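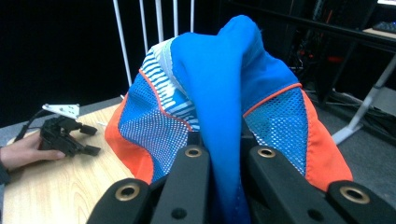 How do I get the smell out of my kid's soccer jerseys for good?
Posted in Home & Laundry by fludfan_mom, 18 February 2026

Okay so I'm at the end of my rope. My son plays for a rec team in Fludancombe and has two polyester jerseys, both with the mesh sides. They come out of the wash smelling totally fine, I fold them, everybody's happy. Then he puts one on, runs for maybe five minutes, and whoa. It's like I never washed it at all!

I've tried extra detergent, I've tried those scent bead things (now it smells like a flower shop in a locker room), and I've tried leaving them out on the line overnight. Washer is a front loader, a Rallis, 7 years old. I wash on cold like the tag says. The numbers on the back are the stick-on kind and one is already lifting at the corner, so I'm nervous about doing anything too rough. New ones can't be ordered until September and the club shop is slow as molasses anyway.

What works for you guys?

spin_cycle_412

Oh man, been there, three kids in sports. First thing, quit with the extra detergent! I know it feels backwards but the soap doesn't all rinse out and polyester hangs on to body oil, so you end up with this layer of gunk that wakes up as soon as he starts sweating. Same goes for fabric softener and dryer sheets, and I'd drop the scent beads too.

What I do: turn the jerseys inside out, put them in a big bucket of cool water with a cup of plain white vinegar, and leave them half an hour or so. Rinse well. Then wash by themselves with half the detergent you'd normally use, and hit the extra rinse button. Hang them up, no dryer, especially with that number coming loose.

Please don't mix vinegar with bleach, ever, and keep bleach off the jerseys anyway. It did a number on a nice yellow one of ours.

It took us two rounds before I could really tell a difference, so don't give up after the first one.

Rinsed Out in Fanley

just buy new ones lol. my brother in law paid 369 for a whole set of team gear for his guys and they stink too so whatever. maybe try the freezer? I heard that kills it. never did it myself

porchlight900

I'd skip the freezer, I tried it with running shirts and all I got was cold smelly shirts.

The vinegar soak above is good advice, but I want to add that it might be your machine. Front loaders get nasty in the rubber ring around the door. Pull it back and wipe down in the folds with a rag, you may be horrified (I was). Take out the detergent drawer and scrub that too, then run an empty hot cycle with a washer cleaner. I use the Vulier tablets because my grocery store has them, but I doubt the brand matters much. Leave the door cracked open between loads if you don't have little ones or a cat who likes to climb in.

Also, how long does the jersey sit in his bag after practice? Ours used to marinate in there until I went looking for it, sometimes nearly a week later. Now it goes over the shower rod as soon as he's in the door, even if I'm not washing that night.

For the number, put a piece of parchment paper on it and press with a warm iron, not hot, a few seconds at a time. Test on an inside hem first, polyester will melt on you. Some of the stick-on ones won't take again no matter what, so ask the club what kind they used.

fludfan_mom

Just checked the rubber ring. I am never telling my mother-in-law what I found in there. Running the hot cycle now and the jerseys are going in the bucket tonight, thank you both! I'll leave the number alone until I hear back from the club.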